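About us

Wumo is a small workshop and web shop for phone holders. We sell holders for the car, the kitchen, the desk and the workbench, and we sell the parts of them one by one. We are in the old dairy building in Farska, on the upper floor, and our door is open to visitors on Monday from nine until noon.

How we started

In the beginning we repaired phones. Many customers came with a broken screen, and when we asked how it happened, the answer was often the same: the phone fell out of its holder. We began to keep the broken holders in a box. After one winter the box was full, and we understood that most of them had only one bad part. A spring was tired, or the suction cup had become hard, or the screw in the joint was missing. The rest was still good.

So we started to sell the parts. First it was only clamps and cups. Now there are 100 different parts in our list, and for every one of them we write which holders it fits. If we do not know, we write that too.

What we make and sell

Our own holder is called Hebden. It has a clamp, a ball joint and a suction cup, and each of these can be changed at home with one Phillips screwdriver. We do not glue anything. The customer who wants only a new clamp pays only for the clamp.
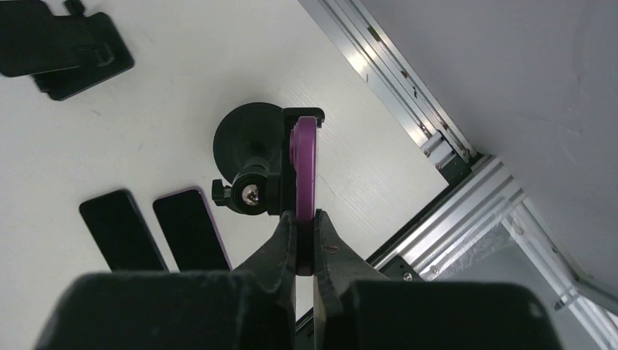 Before a new clamp goes into the list, we try it on our test table with phones of several sizes, with a cover and without. We look at how the lip holds the upper end of the phone and if the side buttons stay free. Rounded phones are the most difficult, and we are strict with them. Then the holder stays on a window glass for 5 days – in summer on the south side of the house, where it becomes quite hot.

Parts which do not pass are not sold as second quality. We send them back, or we take them apart and keep the screws.

Besides Hebden we also keep parts for the older Prirnent holders. They are no longer produced, but many people still have one in the car and like it. For the Prirnent we have joints in two sizes, so please measure the ball before you order.

How we work

We are three people and we do everything in one room: packing, testing, the letters and the bookkeeping. Orders which arrive before 13:00 leave the same day. We answer e-mails in English, and we try to answer well, even if it takes us until the evening.

If you are not sure which part you need, send us a photo of your holder from the side and from behind. Please lay a coin next to it, so we can see the size. You can also bring the holder to Farska – the stairs are on the left of the gate, and the bell has our name on it.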